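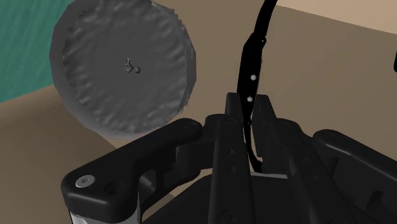
Blick auf den Greifer in der Simulation: Zwischen den Fingern steckt ein schmales schwarzes Teil.

Aus der Werkstatt: Der Arm übt erst einmal am Rechner

Die Robotikgruppe in der Gemeinschaftswerkstatt Vostitz arbeitet seit September an einem Greifarm für den Hausgebrauch. Das Projekt heißt Luno. Er soll kleine Dinge aufnehmen, die in der Wohnung liegen bleiben, und sie an einen festen Platz bringen. Frida Riis und Cletus Mbeki haben die mechanischen Teile übernommen, Krystyna Baran kümmert sich um die Steuerung.

Bevor am echten Arm geschraubt wird, laufen alle Bewegungen in der Simulation. Dafür hat Rodrigo Quintana ein Wohnzimmer als Testraum eingerichtet, mit Sofa, Stehlampe und Bildern an der Wand. Gegriffen wird vom Polster. Flache und gebogene Gegenstände sind schwieriger als Würfel – die Finger müssen im richtigen Winkel ankommen, sonst rutscht das Teil weg.

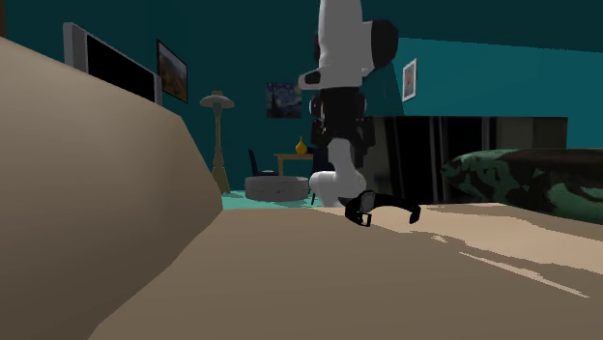
Testraum mit Arm hinter der Sitzfläche, vorn eine schwarze Armbanduhr. Simulation: Projekt Luno

Eine Testreihe besteht aus 36 Durchläufen und dauert 30 Minuten. Als Nächstes stehen die Fingerkuppen an. Zwei Varianten sind gezeichnet, gedruckt wird in der kommenden Woche. Offen ist noch die Kabelführung am Handgelenk, dazu nimmt Krystyna gern Vorschläge entgegen.

Der nächste Bauabend ist am 5. Dezember 2024 im hinteren Werkraum, Beginn um 7 Uhr abends. Wer mitmachen möchte, bringt bitte einen eigenen Laptop mit. Anmeldung bei Paraskevi Vasilakis.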